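November, evening
Posted by the author of the Graseck diary

Read the Gomiler pipeline notice at lunch. They want six more months.

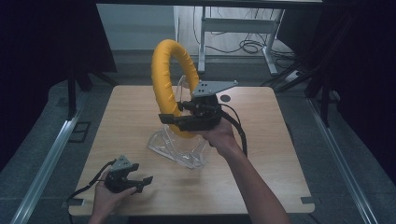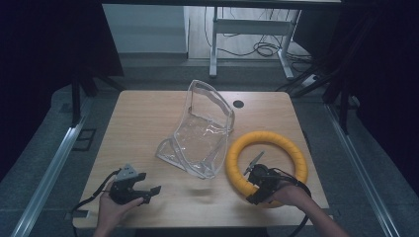
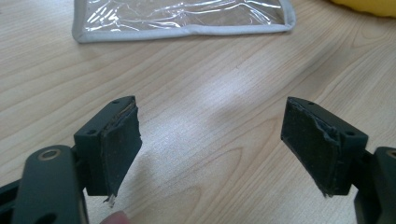
The fuel depot at Kuvska is down to one working pump again. I waited 50 minutes for diesel and paid 561 for the fill. The markers on the Lozano road are the same yellow as the thing on that wooden table, and three have been knocked flat. No word on the new board at the refinery.

Last updated: November
Contact | Copyright Graseck diary | Back to top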